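Illarel Members' Forum > Visits and Events > Open day at the Edcombe workshop (Wednesday)

Edcombe_Events wrote:
Members are thanked for attending the open day. The sorting demonstration ran to 20 minutes per group. Comments on the arrangements are invited in this thread.

T_Hầu wrote:
I attended with the second group and found the staff courteous. I should like to record one concern. The talk was given over almost entirely to speed, and very little was said about how the arm is taught a new task.

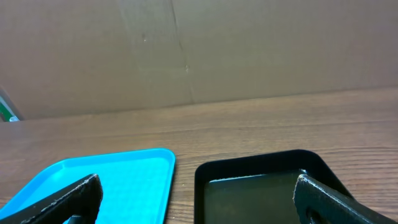 Teaching was the subject on which most of my group had questions. We were informed that 81 practice runs had been made before the doors opened. With a blue tray and a black tray side by side on a plain wooden table, the task is easy for a visitor to follow, and I would ask that the next talk begin from there.

Sundard24 wrote:
I must respectfully disagree. Several of us came to learn whether such equipment suits a small packing room, and speed is the first thing our managers will ask about -- the talk served that purpose well.

T_Hầu wrote:
That is a fair point. Perhaps the two subjects could be given separate sessions.

Edcombe_Events wrote:
Both comments have been passed to Tâm Hầu and the Triệu training team. A separate session on teaching is proposed for February. Places will be listed in this section.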